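The Vundent Letter – 2 minute read

We use cookies to remember your newsletter preferences. Accept / Manage

Snack drawers: getting them back in order

The small oak cabinet from Auer has been in use since October, and it has done what we hoped. Bags and packets that used to sit out all day now go into one of two drawers. The black bar handles are long enough to grab with your hand half full, and the flat top wipes down fast. The trouble is that both drawers have turned into a place for everything, and people in the Sarnton office have asked how they are supposed to be used.

Top drawer: single-serve items only. Shortbread, crackers, nut bars, tea bags. Lay them flat if they fit. Open packets go in a clip bag with the month written on it. 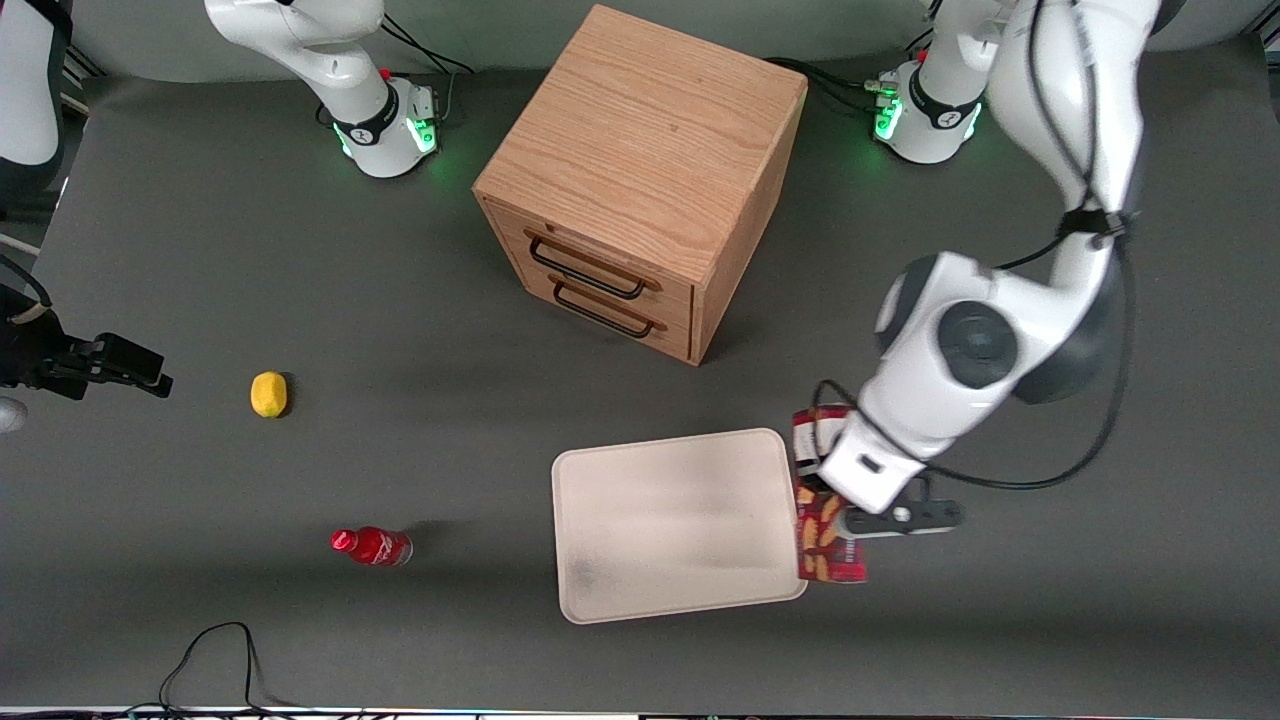

Bottom drawer: anything bigger

Sharing bags, boxes of crispbread and the spare napkins go down here. Please don't stack above the rim, as the drawer catches on the way back in and whoever is next has to take it all out. Fresh fruit stays out of both drawers. Lemons in particular got forgotten at the back last month, and the wood needed a good scrub.

The next order goes in to Bravby at the end of the month. It comes to 68 packets, the same as last time, with more of the sweet things and fewer rice cakes. The vanilla shortbread in the red tartan wrapper stays on the list. It was the first to run out, and seven people wrote it on the request sheet. If you want something added, use the same sheet and put the full product name.
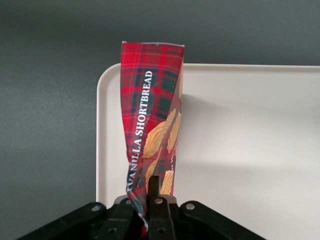 Aranka Szűcs

I restock after lunch, usually around 2 p.m. – if you find a drawer empty in the morning, leave it until then. A wrinkled packet is fine to eat as long as the seal is closed, so please don't push those to the back and take the smooth ones. Packets with a split seal go in the trash. Crumbs in the runners are what makes the drawers stick, and a dry brush gets them out.

Contact the newsletter desk | © Vundent | Back to top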